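I run a tiny board game night called Kivi out of my dining room in Brodbridge, and we've lost two regulars to night shifts, so I'm looking for new people! You don't need to be good. Sigita Kalniņš has been coming since July and still reads the rules out loud every single turn (we love her for it).

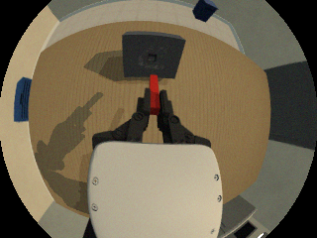
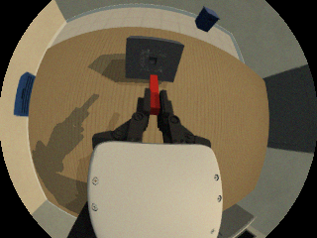
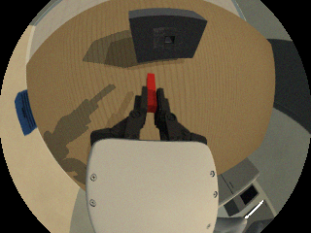 We play Thursdays, mostly long trading games, and we stop at 10 even if somebody's winning - sorry, Casimiro. I like a table you can spread out on, a big tan one with a bit of grain to it, and one little bright red block is plenty for a starting piece. Bring snacks that don't leave grease on cards.

It's free, but you do need to be over 19 and okay with a nosy cat. Drop a note in the Kivi mailbox at 697 Rolier Street with your name and the last game you lost badly.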